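September
Somkiat Chareonsuk and Meirion Howells

3.2 Table coverings and objects

The coverings were chosen to differ in how busy they looked. Nine were used in all. Three were plain (cream, slate and dark green), three had a regular pattern of checks or stripes, and three were printed with a painting or a photograph. The plain and regular ones came from Pastetti, a household supplier in Civisley, and were trimmed to the same size before use. The painted ones were bought as finished mats and left as they were. We did not try to match the colors across the three groups. People do not match them at home either, and a set of coverings with equal average brightness would have ruled out most of what is sold.

Objects were picked to cover a range of contrast with the coverings. Pale wood was included early on, as our pilot work at Trimden had suggested that people lose track of plain wooden pieces on warm-colored patterns even when the pieces are large. The wooden blocks have simple outlines, and one has a notched top that makes a step. At the other end of the range we used objects with strong, flat color. The control box belongs in this group: its modules are gray, yellow and orange, and its push buttons are red and green. A person asked to find it can look for the shape or for any of the colors.

The painted mat with sunflowers gave us the most trouble in planning. The flowers are in orange, gold, green and red, and the ground behind them is deep blue and teal. A block of pale wood can therefore lie against very different colors depending on where it is put down, and two layouts that look alike on paper may not be equally hard. We dealt with this by marking each layout on a tracing sheet and using the same sheet for every covering. Figure 2 shows this mat with a notched block on the left and the control box on the right.

Figure 2. Painted sunflower mat with pale wooden block and three-button control box. 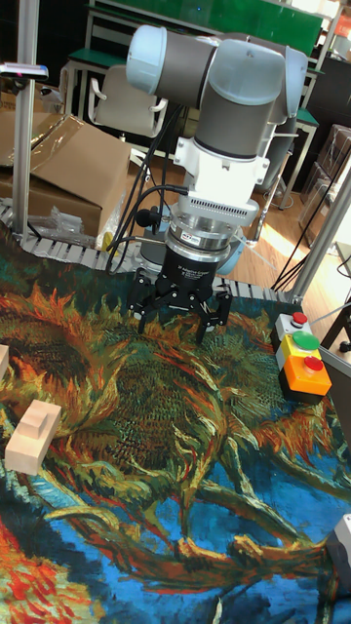
Ratings of clutter were collected separately from the search task. We asked 24 adults to score each covering on a scale from one to nine, first bare and then with objects on it, and to write a short note on anything they found distracting. The notes were coded by both authors using Filip, a tagging sheet we had already used for kitchen drawers. Where we disagreed, the note was read again a week later and coded together. Most disagreements were over the word "busy," which some people used as a complaint and others as praise.

The search task produced nearly 3000 timed responses. Responses in which the person named the wrong object were kept in the error counts and dropped from the timing analysis. One session, held on a Sunday, was repeated in full after the blinds had been left open and sunlight crossed the table. We kept the blinds closed for all later sessions and used the ceiling lights only.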